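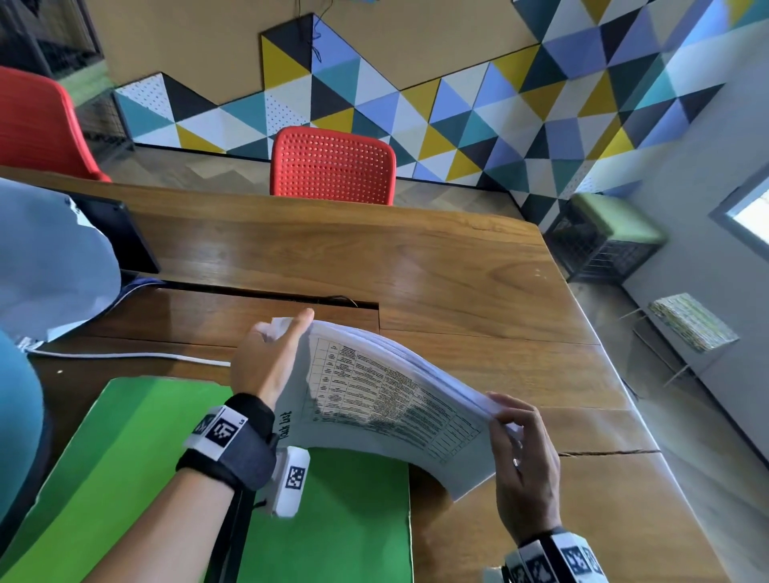
Part two: the task list
(Slides 9 to 14. Skip 12 if the coffee break ran over.)

Leave the picture up while people sit down. Let them read the words "Task list" sideways and feel sorry for whoever wrote it. That was me.

Start with the number. When we planned the Ponevham set in August, the proposal said 2,000 examples of people handling paper. I wrote that figure in an afternoon, with great confidence, having never once tried to describe turning a page to somebody. Ask for hands: who here has written a target before doing the task? Wait for the laugh. If there's no laugh, move on quickly.

Explain the setup for anyone who missed part one. A person wears a camera on the head and trackers on both wrists. The square markers are there so we can work out where the hands are in each recording. Then the person does ordinary office things with ordinary office paper, over and over, and the Husska model is supposed to learn from it. Husska has two grippers and, at this point in the project, the paper skills of a golden retriever.

Slide 10. Why paper is mean.
A mug keeps its shape when you pick it up. A stack of paper becomes a different object each time you touch it. It bends, it slides, it fans out, and the sheet you wanted is stuck to its neighbor. Our first labeling guide had one word for all of this, "handle." Pause here. The labelers did not pause, they wrote to me.

Slide 11. Small moves. 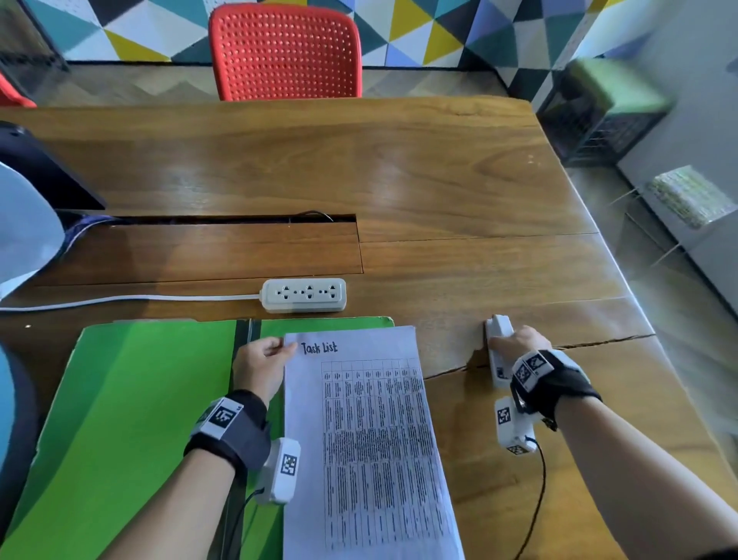
One corner of the list, between finger and thumb. The label is "pinch corner."

Point at the left hand only. The pinch is the bit people forget to record, because to them it isn't an action, it's just how you hold a corner. Half of our early recordings had been trimmed to start after the pinch. Very tidy. Useless for a robot that has no idea how the corner got between its fingers.

Mention the rule we ended up with: keep 2 seconds before the first touch. Balogun, our labeling tool, now complains if you cut closer than that. It complains in red.

Slide 12 (optional). Screenshot of Balogun complaining. Don't read it aloud.

Slide 13. Big moves. 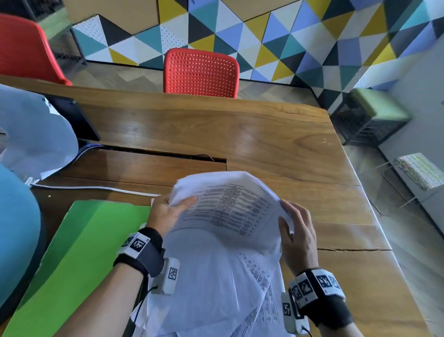

Both hands on a curled stack, with more sheets under it.

Talk about mess. In the first round everyone squared up the pages between takes, out of good manners. The model then learned that paper lives in neat piles. We had to ask grown adults to be sloppier, in writing. Some found this harder than the task.

Also say that the hands cover a lot of what you want to see. With a thick stack, fingers go behind it and stay there. The wrist trackers tell us about the wrists. They don't tell us about a thumb. If someone asks how we deal with that, the short answer is "partly," and the long answer is in the Ekano notes.

Slide 14. Where we are.
We kept over 1,000 examples. Of the ones we threw out, 200 were dropped for a single reason: the label said "flip" and no two labelers meant the same thing by it. Flip one sheet? Flip through the stack? Turn the whole thing over? Now there are three labels, and I have strong feelings about all of them.

Take questions here, before the demo. The demo involves Husska and a stapled report. Have a second copy of the report ready.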